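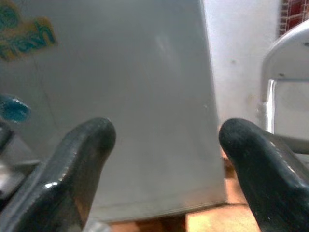 Large gray box, front panel with printed corner.

Resetting a Family Room After Floor Play
Davwood Family Services, Home Routines Series

Purpose of this guide

This guide sets out a procedure for returning a family room to order after young children have been playing on the floor. It applies to rooms with a hard floor, light movable furniture and one or more boxes for the items in daily use. It was prepared for parents, grandparents and paid caregivers who take part in the Davwood home routines program, and it may be used by any household.

The procedure may be carried out while a child remains in the room. One adult is sufficient. Where two adults are present, one should stay with the child and the other should handle the furniture.

What you will need

One large box with a flat base
One smaller open container for small toys
A paper bag for items leaving the room
A broom with soft bristles, or a dry dust mop
A flat mop and a bucket
A floor cleaner labeled as suitable for the type of floor
Two clean cloths
A washable sheet, if the child plays directly on the floor

Before you begin

Select the permanent position of the large box first. It should stand on the floor against a wall, away from the door swing and away from any heater. Households often leave this decision to the end and then place the box wherever there is space, and it is moved again the next day. In a room measuring 400 cm along its longest wall, a box and a small table can usually share that wall and still leave the middle of the floor open for play.

Inspect the box before it is loaded. Panels that have creased will still hold soft items such as cloths, clothing and stuffed toys. Heavy books and wooden blocks should be kept in something more rigid. A printed box may be turned so that the plain side faces the room, although young children who cannot read will often recognize a box by its colors, and there is some advantage in leaving the print visible.

Step 1. Collect small objects from the floor

Begin with the smallest items. Work from the door toward the far wall and look beneath every seat, including the seats of folding chairs, where small toys are easily missed. Dark objects on a pale floor are quickly found from a standing position, but pale and clear pieces are best looked for from a kneeling position.

Place toys in the open container without sorting them. Sorting is a separate task and should be left for a time when the child is asleep or otherwise occupied. Any part small enough to fit entirely in a child's mouth should be taken out of the room at once.

If the child is still playing with certain items, leave those items where they are and work around them. A child who is permitted to finish will generally hand over the last toys more willingly than one who has been interrupted.

Step 2. Remove cloths and clothing

Check the backs of chairs. Cloths, sweaters and towels draped over a backrest tend to stay there for days, and on a light child's chair a heavy cloth can pull the chair backward when the child stands up. Shake each item, fold it and decide whether it belongs in the wash or in the box.

Cloths found on the floor go to the wash. 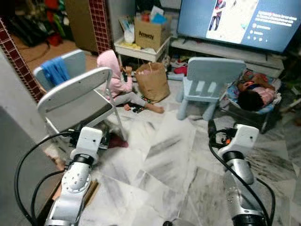 Folding chair, child's chairs and a brown paper bag on marble tile.

Step 3. Use the paper bag for items that are leaving

A standing paper bag is useful in this step. Place in it anything that belongs in another room, anything to be returned to a neighbor or relative, and anything outgrown. The bag should leave the room at the end of the procedure. If it stays, it becomes a second toy box, and the household will shortly be looking in two places for everything.

Recycling and food waste are not to be placed in the same bag.

Step 4. Move the seating

Child's chairs in light plastic may be lifted with one hand and placed against the wall, facing outward. Do not stack them unless they were designed for stacking. Chairs with thick rounded legs do not always sit securely on one another.

Folding chairs require more care. The following order is recommended.

Move the child out of reach of the chair.
Hold the backrest at the top with one hand.
Lift the front of the seat with the other hand, keeping the fingers away from the joints.
Bring the legs together slowly until the frame is flat.
Lean the chair in a corner where it cannot slide, or lay it flat behind other furniture.

A folding chair that will be used again within the hour should be left open. A half-folded chair should never be left in a room with a small child.

At this point it is also reasonable to check the screws on the back panel of each folding chair. Tighten by hand only. If a screw turns without gripping, take the chair out of use until it has been repaired.

Step 5. Sweep and wash the floor

Sweep or dry-mop the entire floor before any water is used. Grit that is pushed along under a wet mop can scratch polished stone.

For marble, use lukewarm water and a neutral cleaner. Vinegar, lemon juice and general bathroom descalers must not be used, as acids dull the surface and the damage cannot be wiped away. Wring the mop well. Gray scuffs from shoes and chair feet may be rubbed gently with a damp cloth and a small amount of the same cleaner.

Cracked or uneven tiles need separate attention. Water should not be allowed to stand in a crack. Run a hand in a thick glove along the edge, and if it feels sharp, cover that section with a firmly secured mat until a tiler can inspect it. Bare feet and crawling knees will find a raised edge long before an adult in slippers does.

Dry the floor with the second cloth. The child should not return to it until it is fully dry — stone can look dry and remain slippery.

Step 6. Lay the play sheet

If a sheet is used, spread it where the child usually sits and smooth it outward from the middle. It should lie flat beneath any chair that stands on it, with no fold caught under a leg. A sheet on polished tile can slide, and a thin non-slip underlay cut 2 cm smaller than the sheet on every side will hold it in place without showing. Sheets used for meals or painting should be washed after each use. Others may be washed once a week.

Step 7. Return the box and close the procedure

Bring back only the items the child will use that day. The remainder stays in the large box. Fill the box no higher than its rim, place the heaviest soft items at the bottom, and make certain that an adult can lift it by the base. Take the paper bag out of the room.

Keeping the routine

Families entering the program in August were asked to complete the full procedure in the evening and Steps 1 and 2 only at midday. Gilles Lacroix, who reviewed the household notes for this edition, found that the midday round was the one most often dropped, usually in homes where the box stood in a different room. Moving the box was sufficient in most of those cases. 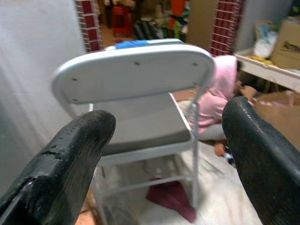

Kartini Pangaribuan wrote to us that Step 4 should come before Step 1 in small apartments. In her experience there is no room to kneel until the folding chairs are against the wall, and her daughter prefers to carry her own chair, so the two of them move the furniture together and pick up the toys afterward. She also asked whether a cotton bedsheet is acceptable as a play sheet.

The order may be changed in this way, provided the floor beneath each chair is checked before the chair is moved. A cotton bedsheet is acceptable. It should be folded to the size of the play area so that no loose edge crosses the path to the door.

Further guides in this series cover toy washing, shared bedrooms and shoe storage. Printed copies may be requested from Zerrin Karakaya at the Davwood front desk.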